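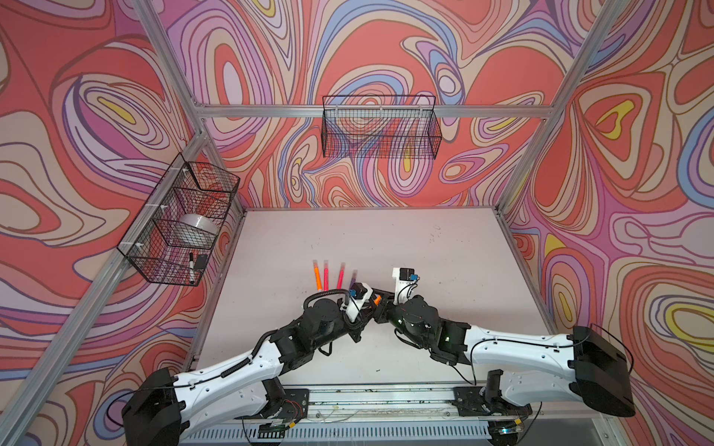 Flodisthorpe Community Hall - hire questions

How many people can the hall seat?
The main hall seats 220, or 100 at tables. The Rurkden Room seats 16.

Can we get in early to set up?
Yes, from 7 am if no one has the hall the night before. Ask when you book.

Is there a kitchen?
There is, and it's included with the main hall. Bring your own tea towels.

When is the bond returned?
The $215 bond goes back to your account once the keys are in and the floor has been swept.

Do you take bookings for December?
Yes - they open in June and fill quickly.

Where do we park?
Behind the hall, off Plavness Street.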